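Review: Ollo small-item picking station, demonstrated at the Conach open day

Date of report: 12/21/20
Prepared by: Malachy Buckley, Supplies and Equipment

Purpose of the visit

The department was invited to the December open day at Conach to see the Ollo picking station at work. Ollo is offered as a bench-top station for handling small packaged medical supplies, and is sold with Jeneo, the program used to set up and record each task. Our interest was limited to one question: whether a station of this kind could take over part of the packing of first-aid and ward kits, which at present is done wholly by hand.

Visitors were received by Finbarr Ó Conaill, who gave a short talk and then ran the demonstration himself. The session lasted 70 minutes, including questions. Visitors were asked to remain behind a marked line while the arm was moving, and this was properly observed throughout.

The station

The arm is a white Franka Emika model with a two-finger gripper. It works over a bench, with blue plastic bins for the supplies. The layout is plain and could be understood at a glance. Staff at Conach told us that the bins may be moved between tasks, but that Jeneo must then be given their new positions before work resumes. Changing the layout took longer than we had expected from the printed leaflet.

The demonstration

Most of the session was given to soft packets and pouches. This was a sensible choice, as rigid boxes present little difficulty to any modern gripper and would have told us nothing new. Soft packaging is where our own packers lose time, and it is where a machine can be expected to struggle.

The arm approached each item from above, at a slow and even pace. Where a first grip was poor it generally drew back and tried again without being told to. On two occasions Mr Ó Conaill stopped the run and moved a packet by hand. He did so openly and explained his reasons, which the reviewer appreciated.

The pouches, the bins and the arm at the bench:

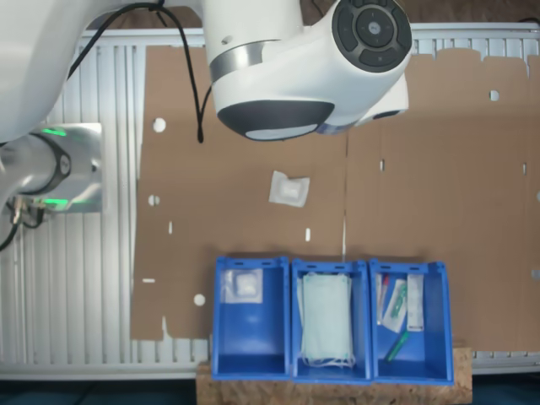
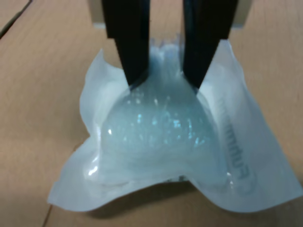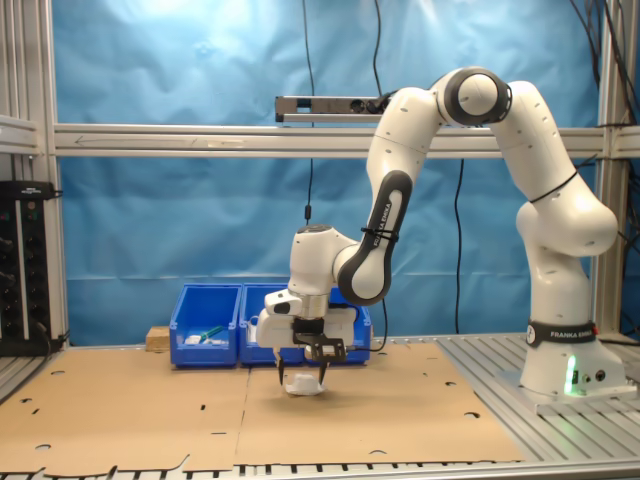

Performance

Conach keeps a running record of every attempt made on this station, and the record was made available to visitors on a printed sheet. It showed 626 attempts with soft packaging, of which 466 were completed without help. That is a little under three quarters. The sheet did not separate thin flat packets from filled pouches, and we have asked for the figures to be supplied in that form.

Speed was the chief disappointment. A trained packer would clear the same work in a fraction of the time. We were told that the pace had been kept low for the open day, but no run at a higher setting was offered — we would wish to see one before taking the matter further.

Filled pouches deserve separate mention. The fingers are narrow, and with a pouch that has liquid or gel inside they bear on a small area. No pouch burst during the session. We nevertheless consider that repeated grips on the same item should be tested, and Mr Ó Conaill agreed to raise this with the makers.

Ease of use

Jeneo is clearly set out, with large buttons and everyday wording. A visitor with no previous experience was able to start, pause and resume a task after a few minutes of instruction. Error messages were less satisfactory. One read only "item state unknown", and the operator had to consult a separate manual to learn what was wanted.

The station is quiet. Conversation at normal volume was possible beside the bench.

Comparison with the present system

The Kinsella trays now used in our packing room need no power, no training and very little upkeep. Ollo would need all three, together with a trained operator within reach while it runs. On the showing at Conach it would not release a member of staff for other duties. It could, however, be of value for overnight sorting of returned stock, where speed matters less.

Rating and recommendation

Handling of soft packets: 3 out of 5
Speed: 2 out of 5
Ease of use: 4 out of 5

Purchase is not recommended at this stage. The department should accept the offer of a second visit, bringing a selection of our own packets, and should request the separate figures for filled pouches beforehand.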